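Cleaning and Maintaining a White Matt Worktable

By Aoife Ó Riain
Updated 24 June 2023

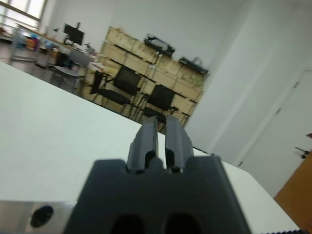
A matt white top shows graphite, rubber scuffs and adhesive residue sooner than a gloss one, and it is easily spoiled by the wrong cleaner. The method given applies to laminate and powder-coated tops. Oiled or waxed timber needs different treatment.

You will need

Two microfibre cloths
Washing-up liquid
A bucket of lukewarm water
Isopropyl alcohol, 70 per cent
A plastic scraper
A soft brush

Routine clean

1. Clear the top and unplug anything that stays on it.
2. Brush off dust and swarf. Grit dragged under a damp cloth leaves fine scratches that catch the light near a window.
3. Add 4 ml of washing-up liquid to each litre of water. Wring the cloth until it no longer drips.
4. Wipe in straight, overlapping passes along the length of the table, starting at the far edge.
5. Rinse with clean water and dry at once with the second cloth.

Marks that remain

Pencil and rubber: use a damp cloth with a drop of neat washing-up liquid.
Tape residue: lift the bulk with the scraper held nearly flat, then dab with alcohol. Test on the underside first.
Marker ink: alcohol, short strokes, fresh area of cloth each time.

Do not use melamine foam or cream cleaner. Both polish the surface and leave shiny patches which cannot be reversed.

Edges and joints

Run the cloth along the edge banding separately. If the banding has lifted, keep water away from it until it has been glued down. On the Dranholm tables we have used since May, the corners needed re-gluing first.

Repeat the routine clean weekly, or daily where adhesives are in use.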